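Keeping one arm cell running: speaker notes
Crichton session, second slot, 12 minutes plus questions

Slide 1. Start
Say who I am and that I look after the arm cell at Drasdale. One arm, one table, one parallel gripper. I'm only covering setup and upkeep today. The software talk is in the next room.

Slide 2. The table
The arm needs a table that doesn't move. Ours is pine and it moves a little with the weather, so I check level at the start of each month. Four bolts, quarter turn at a time. Don't chase the last bit of error on a wooden top.

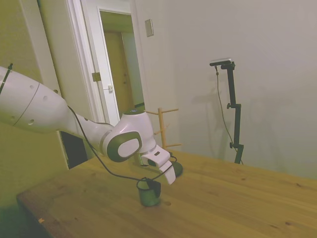 After leveling, run the arm to its home pose and then to the three touch points on the table. If a touch point is off by more than the thickness of a business card, redo the base calibration before doing anything else. In June we skipped this and lost a whole morning.

Slide 3. Cable
Slow down here. Most of our stops last year were cable stops.
The gripper cable runs on the outside of the arm. It needs enough slack for the wrist to turn fully both ways. Too tight and it pulls at the connector. Too long and it hangs into the work.
What we do now: tie at the upper link, leave a loop, then turn the wrist by hand to both ends with the power off. Watch the connector while you turn. Mark the tie position with a pen so the next person can put it back.
We change the cable every 300 hours. Stava, who supply ours, will make them to length if you ask.

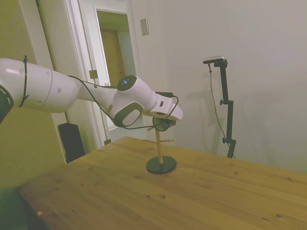
Ties get checked with a fingernail. If one slides, cut it off and fit a new one. Never tighten an old tie.

Slide 4. Gripper and cameras
Wipe the finger pads before the first run. Check that both fingers close on center. Then open and close the gripper with nothing in it and listen for a click. A click means a loose finger screw.
Camera stands: tighten the clamps, then compare the view with the saved one from the last good day. If a stand has been bumped, recalibrate that camera.

Slide 5. The check task
Last step before we hand the cell over is a mug on the rack. It shows up a bad calibration quickly, since the handle has to line up with a peg. Mention the 130 mm approach height and that Risositz use a lower one.

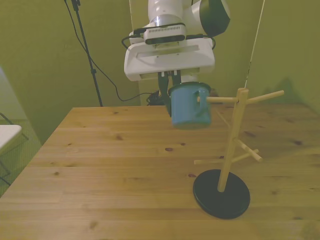
Check task at Drasdale: blue enamel mug in the gripper, next to the wooden mug tree.

If the handle misses the peg twice, stop and go back to the touch points.

Slide 6. Questions
Leave the checklist on screen. Spare ties and a sample cable are in my bag if people want to see them.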